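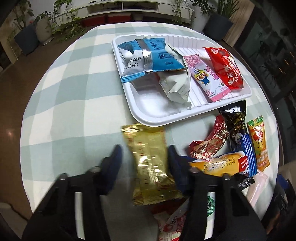 Kátia Trindade has sat through a lot of demos for workflow tools, and she didn't enjoy the one for Vidimik much.

"They drag three boxes onto a canvas, they join them up and everyone nods," she says. "Then I ask what happens when the third box fails at two in the morning, and the room goes quiet."

Trindade looks after integrations at Cadia, a freight booking company with 342 scheduled jobs, most of them old scripts. In August her manager, Reinaldo Cordeiro, asked her to move a batch of them over to Vidimik as a trial. She picked 29.

Cordeiro is happier with the result than she is. "People outside the team can read the jobs now," he says. "That wasn't true before."

I asked Trindade if she agreed. "They can read the boxes. Half the boxes have a script pasted inside, and it's the same script we had, minus the version history."

Retries bother her more. By default the tool runs a failed step again, whether or not the step is safe to repeat. One Thursday a customs job sent 729 duplicate notices before Cleiton Magalhães, who was on call, switched it off by hand.

"The dashboard was green," Magalhães says. "Every retry counted as a success."

Vidimik's documentation does cover this, on a page Trindade found afterwards. She accepts that the setting was hers to change. She doesn't accept that it's a sensible default, and she'd like to see a customer who thinks it is.

Nine of the jobs have since gone back to plain scripts. Cordeiro calls that a pause. Trindade has already deleted the Vidimik copies.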